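빈 피킹 셀의 간헐적 그리퍼 통신 끊김: 원인 추적과 대책
캡스톤 디자인 최종 보고서 (Bromgate 팀)
제출일 07/01/2022

1. 들어가며

우리 팀의 원래 목표는 상자 안에 뒤섞여 있는 생활용품을 로봇 팔로 하나씩 집어 옆 상자로 옮기는 시스템이었다. 프로젝트 이름은 Bromgate로 정했고, 물체 인식과 파지점 계산을 맡는 소프트웨어는 Nikano, 팔과 그리퍼에 명령을 내리는 제어 프로그램은 Flikum이라고 불렀다. 중간 발표 때까지만 해도 이 보고서의 제목은 "비정형 물체 파지 성공률 향상"이 될 예정이었다. 그런데 학기 후반에 그리퍼가 작업 도중 갑자기 응답을 멈추는 고장이 생겼고, 그걸 쫓아다니는 사이에 고장 자체가 우리 프로젝트의 주제가 되어 버렸다. 결과적으로는 이쪽이 훨씬 재미있었다! 파지 알고리즘만 만졌다면 케이블 하나가 시스템 전체를 이렇게까지 흔들 수 있다는 걸 몰랐을 것이다.

2. 증상

처음 증상이 나타난 것은 상자 구석에 있는 물체를 집으려고 손목을 크게 비튼 직후였다. 그리퍼가 닫히라는 명령을 받고도 가만히 있었고, Flikum은 그 사실을 모른 채 팔을 들어 올렸다. 화면에는 "파지 완료"가 떴다. 당연히 손가락 사이에는 아무것도 없었다.

더 곤란했던 것은 두 번째 증상이다. 물체를 쥐고 이동하던 중에 통신이 끊겼다가 다시 붙으면서 그리퍼가 초기화 동작을 했고, 초기화의 첫 단계가 손가락을 완전히 여는 것이라 물체가 그대로 떨어졌다. 떨어진 물체가 가벼운 플라스틱이어서 피해는 없었지만, 이때부터 우리는 이 문제를 성능 문제에서 안전 문제로 옮겨 적었다. 로봇이 쥐고 있던 것을 예고 없이 놓는다면 무엇을 쥐고 있었는지와 상관없이 사고로 봐야 한다고 판단했다.

고장은 간헐적이었다. 오전 내내 멀쩡하다가 오후에 연달아 나타나기도 했고, 확인하려고 같은 동작을 천천히 반복시키면 잘만 돌아갔다. 재현이 안 되는 고장이 얼마나 사람을 지치게 하는지 온몸으로 배웠다.

3. 처음에 의심한 것들

가장 먼저 Nikano를 의심했다. 투명한 물체는 깊이 값이 자주 비기 때문에 파지점이 이상하게 잡히고, 그래서 손가락이 바닥을 누르며 과부하로 멈추는 것이 아닐까 생각했다. 그럴듯한 가설이었고 우리는 여기에 2주를 썼다. 투명한 물체를 전부 빼고 돌려도 고장은 똑같이 나타났다.

다음은 Flikum이었다. 명령을 보내는 주기가 너무 빨라 그리퍼 쪽 버퍼가 넘치는 것은 아닌지 보려고 주기를 늦춰 보았다. 이틀 동안 고장이 없어서 다들 환호했는데(회의록에 "해결!!"이라고 크게 적혀 있다) 사흘째에 다시 나타났다. 지금 생각하면 그 이틀은 우연히 손목을 많이 비틀지 않는 배치로만 시험한 기간이었다.
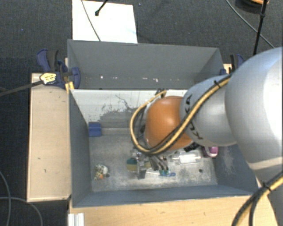
실마리는 로그를 시간 순서가 아니라 관절 각도 순서로 다시 정렬했을 때 나왔다. 통신이 끊긴 순간을 손목 마지막 축의 각도에 맞춰 점으로 찍었더니 점들이 한쪽 끝에 몰려 있었다. 그래프가 화면에 뜬 순간 모두 의자에서 일어났다. 소프트웨어는 손목이 몇 도 돌아갔는지에 따라 기분이 달라지지 않는다. 그렇다면 각도에 따라 물리적으로 달라지는 것, 즉 케이블을 봐야 했다.

4. 원인 확인

확인을 위해 다음과 같은 시험을 했다. 상자와 물체를 모두 치우고 손목 축만 한쪽 끝에서 다른 쪽 끝까지 왕복시키면서 그리퍼에는 상태 확인 명령만 계속 보냈다. 왕복 40회를 한 세트로 하고, 케이블 고정 방식만 바꿔 가며 비교했다.

기존 고정 방식에서는 한 세트 안에서 통신 끊김이 4회 나왔다. 모두 손목이 같은 방향으로 크게 돌아간 구간이었다. 고정 위치를 옮겨 손목 쪽에 여유 길이를 준 뒤에는 한 세트 동안 끊김이 없었다. 이어서 여유 길이를 일부러 다시 줄여 보니 끊김이 되살아났다. 고장을 마음대로 켜고 끌 수 있게 된 것이다. 간헐적 고장을 다루면서 이보다 기쁜 순간은 없었다.

전원을 내리고 커넥터를 분리해 보니 통신선 한 가닥의 압착부가 헐거웠다. 케이블이 당겨질 때만 접촉이 떨어지고, 팔이 제자리로 돌아오면 다시 붙는 상태였다. 정지 상태에서 테스터로 재면 늘 정상이 나왔던 이유가 여기에 있었다. 우리는 고장 초기에 이미 도통 시험을 하고 "배선 이상 없음"이라고 기록해 두었는데, 팔을 움직이면서 재지 않은 것이 큰 실수였다.

5. 대책

배선 쪽에서는 압착부를 새로 만들고, 당기는 힘이 커넥터가 아닌 고정점에 걸리도록 케이블을 다시 잡았다. 타이를 너무 세게 조이면 그 자리에서 선이 꺾이기 때문에 피복이 눌리지 않을 정도로만 조였다. 손목 축의 허용 범위도 Flikum에서 줄였다. 이 때문에 상자 구석의 일부 자세는 포기해야 했지만, Nikano가 다른 접근 방향을 찾도록 바꾸니 생각보다 손해가 적었다.

소프트웨어 쪽 변경은 더 근본적이다. 첫째로, 그리퍼에서 연속 3회 응답이 없으면 팔을 그 자리에서 감속 정지시킨다. 이전에는 명령을 보냈다는 사실만으로 다음 단계로 넘어갔으니, 돌이켜 보면 무서운 코드였다. 그리고 통신이 복구되어도 자동 초기화를 하지 않는다. 손가락은 마지막 위치를 유지하고, 사람이 상태를 확인한 뒤 버튼을 눌러야 초기화가 시작된다. 파지 완료 판정도 손가락의 실제 벌어진 폭을 읽은 뒤에 내리도록 고쳤다.

작업 규칙도 손봤다. 예전에는 그리퍼가 멈추면 누군가 무심코 상자에 손을 넣어 물체를 꺼내곤 했다. 멈춘 그리퍼는 고장 난 그리퍼일 수도 있지만 곧 다시 붙어서 움직일 그리퍼일 수도 있다. 지금은 비상정지를 누르고 정지 표시를 확인하기 전에는 상자 안으로 손을 넣지 않는다.

6. 대책 후 결과와 남은 문제

대책을 모두 적용한 뒤 물체를 다시 넣고 시연용 작업을 돌렸을 때 통신 끊김은 나타나지 않았다. 커넥터를 손으로 뽑아 강제로 끊어 보는 시험도 했는데(팔은 정지시킨 상태에서, 그리퍼는 빈 채로) 경고가 바로 뜨고 다음 동작이 막혔다. 다 같이 박수를 쳤다.

다만 시험 기간이 짧아서 장기 내구성은 말할 수 없다. 케이블은 반복해서 굽히면 언젠가 다시 약해진다. 여유 길이를 준 만큼 늘어진 부분이 상자 벽에 걸릴 가능성도 새로 생겼다. 8월에 Bucur라는 이름으로 후속 과제를 시작해 케이블 가이드를 직접 설계하고, 손목 각도별 통신 품질을 상시 기록하는 기능을 Flikum에 넣을 계획이다.

7. 다음 팀에게

간헐적 고장을 만나면 로그에 관절 각도를 꼭 같이 남기길 바란다. 우리는 다행히 디버깅용으로 켜 둔 기록이 있어서 나중에라도 그래프를 그릴 수 있었다. 배선 시험은 움직이는 조건에서도 할 것. 정렬 스크립트와 왕복 시험 프로그램은 Bromgate 공용 폴더의 진단 항목에 넣어 두었고, 축 번호만 바꾸면 다른 팔에서도 쓸 수 있을 것이다.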